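Waaka House Museum and Study Center
Galleries: Tableware on the Draining Rack

Published 2025-03-22

The Waaka House collection contains 2,597 pieces of domestic tableware, most of them made for everyday use. This gallery belongs to the Household Routines series, which looks at the ordinary work that takes place before and after a meal. It was prepared by Maxine Ashby, Curator of Domestic Life, with text by Elsie Ruddock. The bowls shown are from the handling collection and may be used by visiting groups on request.

Bowls and rack on a marble-patterned surface

Patterned bowls were bought singly as often as in sets, and many households in the Praltbridge district owned several that did not match. Floral decoration in blue on white was a lasting favorite. Green on white was also popular, and the two were frequently used at the same table.

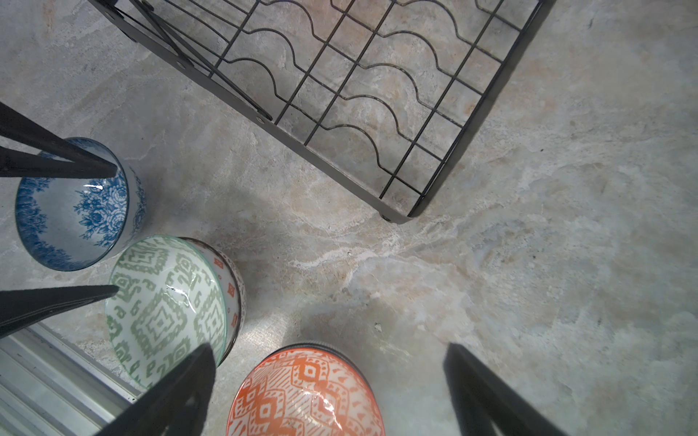 Donors to the museum often recall which bowl belonged to which member of the family, and these recollections are entered in the object record wherever permission has been given. To date, 116 records include a donor statement. Mereana Partington continues to receive statements on behalf of the Collections Department and may be reached through the front desk.

Bowls in the rack

The wire dish rack replaced the folded towel in many kitchens. A bowl placed on its side takes up less room than one laid flat, and the inner surface is left open to the air. Racks with a raised upper section offered further space where the counter was small.

Handling groups are asked to place larger bowls first and to leave a gap between glazed rims, which chip easily. The same advice appears in the Nakby household notebooks, a set of 26 volumes held in the Study Center and open to readers by appointment.
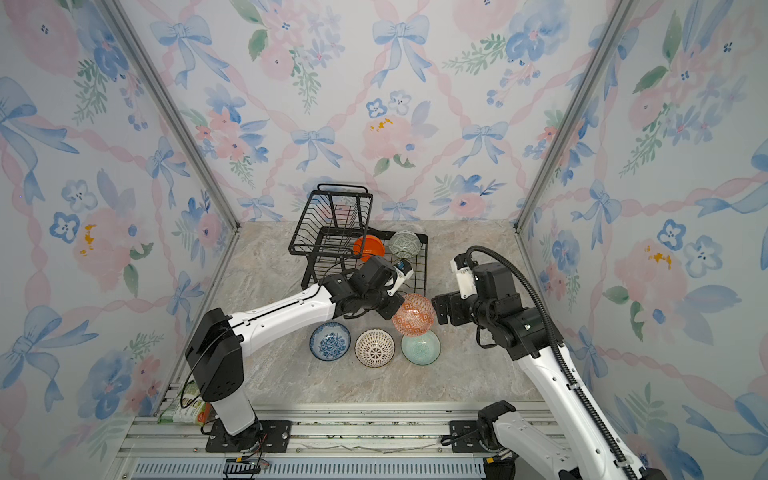
Orange bowl and gray-green bowl with white geometric pattern, in a black wire dish rack. Floral wallpaper with pink peonies and blue ribbon bows.

Further information

Catalog entries for 1,582 pieces may be consulted in the reading room. The remaining entries are under revision by Kane Tamihana, and the next group will be released in August.

Requests to reproduce photographs from this gallery should be sent in writing to Ruby-Lee Ruawai, Image Services. Please state the title of the gallery and the intended use.

Related galleries: Pitchers and Jugs; The Trukeck Bequest; Kitchen Linens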